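Section 2: Wastebaskets and liners

If you've just joined us on the Biltthorpe floor, welcome! I'm Salma, and I look after the seating corners, so I ended up writing the part of the set-up guide that deals with trash. It's a short one. Everything in it applies to the small round mesh baskets, and the liners are the thin blue see-through ones from the supply closet. 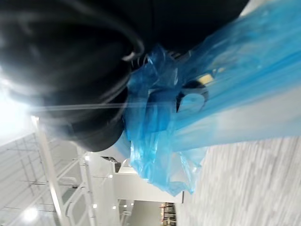
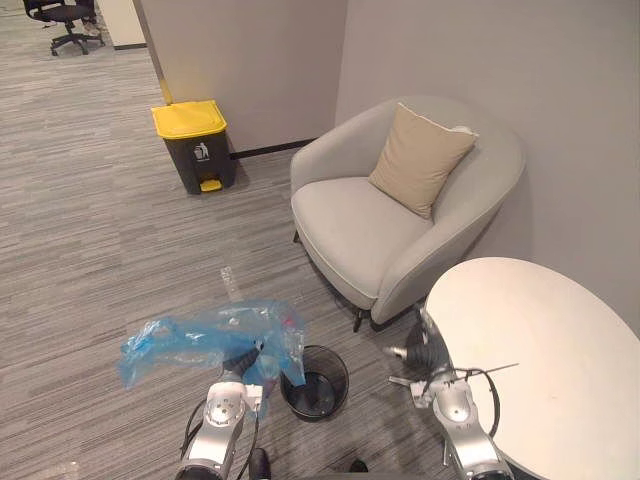 2.1 Putting in a fresh liner

1. Pull one bag off the roll. They love to come off in pairs, so check you've only got one.

2. Find the open end. I can never tell which one it is, so I rub both between my fingers until one gives (a slightly damp fingertip helps a lot).

3. Shake it open. One good flap gets some air in, and then the sides stop clinging to each other.

4. Lower the closed end into the basket and push it down with your fist until it touches the bottom.

5. Fold the extra over the rim, all the way round. You want a cuff as deep as your hand is wide.

6. Run a finger under the cuff to let the trapped air out — otherwise the whole thing puffs up and the first paper cup just sits on top.

Note: The rolls come in boxes of 1000 bags. When you open the last box, tell Itzel Ocampo, who does the ordering. She needs two weeks.

Caution: Mesh rims can have a sharp bit of wire where the ends meet. If a liner keeps tearing in the same spot, swap the basket and leave the bad one with Iker in room 17.

2.2 Taking the old one out

1. Unfold the cuff and gather the top in one hand before you lift.

2. Squeeze the air out gently, away from your face, please!

3. Tie a loose knot. If the bag's less than half full and it's only paper, leave it in for another day.

4. Wipe the inside of the basket if anything has leaked. Coffee goes straight through mesh and into the carpet tiles, so look underneath too.

Caution: No glass and no batteries in these liners, ever. Call extension 1316 and Hilkka will tell you where to take them.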